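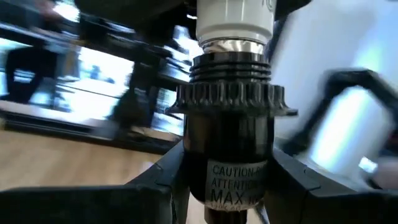 A white bulb in a black lamp socket.

About Kornden Lighting

Kornden repairs, rewires and sells lamps and light fittings for homes, pubs, churches and small shops. We have a workshop and a showroom under one roof in Cundell, on the lane behind the old corn exchange, and most of our work comes from within 30 miles of the door. We also take parcels from further off if they are packed well.

How we started

The business was set up by Krishnamoorthy Bhat, who had spent his working life as an electrician and had grown tired of telling people that a lamp was not worth mending. Very often the lamp was fine and the flex was not. He rented half of a former seed store, put up a bench and a rack of cable, and took an advert in the parish magazine. The first job was a pair of brass wall lights from a bed and breakfast. The second was the same bed and breakfast's table lamps.

Yee-man Lam joined two years later, at first to do the books on Tuesdays. She had trained in upholstery and soft furnishing and noticed how many customers asked where they could get a shade re-covered. There was nowhere near, so she cleared the back room and began doing it herself. Shades now make up nearly half of what we do, and the two of them run the firm together.

We took over the other half of the seed store when the carpet people moved out. It is now the showroom. The dividing wall is still there, with a door knocked through it, and the floor is lower on one side than the other. Please mind the step.

What we do

Rewiring is the largest part of the bench work. We replace old flex, plugs, switches and lampholders on table lamps, standard lamps, wall lights and chandeliers. Every item is tested before it goes back, and you get a written note of what was done. If the metalwork needs earthing and was never earthed, we will do that as well and tell you the cost first.

We convert things into lamps when it makes sense to. Jars, bottles, newel posts and a great many stoneware flagons have been through the workshop. Drilling glazed pottery carries a risk of cracking it. We will explain this and ask you to sign for it, and some people then decide to have the cable run out at the neck instead.

Shades are made or re-covered by hand on new or existing frames. You can bring your own fabric or choose from the books in the showroom. Loose-weave cloth and anything very heavy does not work well on a drum shade -- Yee-man will say so when she sees it. Pleated silk takes the longest and should be ordered early.

We sell bulbs, cable by the metre, ceiling roses, hooks, chain and shade carriers over the counter. If you are not sure which bulb cap you need, bring the old bulb with you. A photograph is usually good enough, but a photograph of the box is better.

We do not install fittings in houses. We used to, and it meant the workshop was shut two days a week. We keep a list of local electricians who are happy to hang old fittings and can give you their numbers. We also do not repair fluorescent signs, garden lighting or anything that runs on gas.

The Hayashi range

Most of what is in the showroom is second-hand and restored. The exception is the Hayashi range, which is our own. It consists of eight lamps, all based on a turned ash stem that Krishnamoorthy drew for a customer who wanted something plain to read by. The customer's surname was Hayashi and the name stayed on the drawing. The stems are turned for us by a joinery shop in Vudon and everything else is done here. Each lamp can be had in oiled or painted finish, and with a flex in any colour we have on the rack. We sold our hundredth last spring, and it went to a dentist's waiting room.

Prices and waiting times

A straightforward rewire of a table lamp is normally done within a week. Chandeliers depend on size and on how many drops are missing. Matching old glass can be slow, though we hold up to 3000 loose drops in drawers and can often find something close. Shades take three to four weeks for most of the year and longer from November, when everyone wants their sitting room done by Christmas.

Estimates are free if you bring the item in. If you decide not to go ahead, you take it home again and owe us nothing. For parcels we charge the return postage. We ask for half the cost in advance on made-to-order shades and on the Hayashi lamps.

Work left uncollected for more than six months takes up a lot of shelf. We will write to you twice and then telephone. After that we may sell the item to cover the bill.

People

There are five of us. Krishnamoorthy and Yee-man are both in the building most days. There are two full-time staff at the bench and one part-time shade maker, who works mornings in term time. We have taken on a trainee every other year since we expanded, and both of the bench staff came to us that way. No places are open just now. When there is one we put a card in the window and a notice on this page.

School and college groups are welcome on weekday afternoons, by arrangement, in parties of no more than eight. The workshop is narrow and there is only one stool.

Finding us

The lane is one-way, so come in from the market end. There is a loading space outside for dropping off, limited to ten minutes, and a pay car park behind the library. The bus stops at the corn exchange. The showroom has level access from the street, but the workshop is down the step mentioned earlier. Ring the bell and we will come up to you.

We are open Tuesday to Saturday, nine until five, and closed for lunch between one and half past. The showroom will be shut all day on Fri 7 February for work on the floor. The bench will be running as usual and repairs can be collected from the side door.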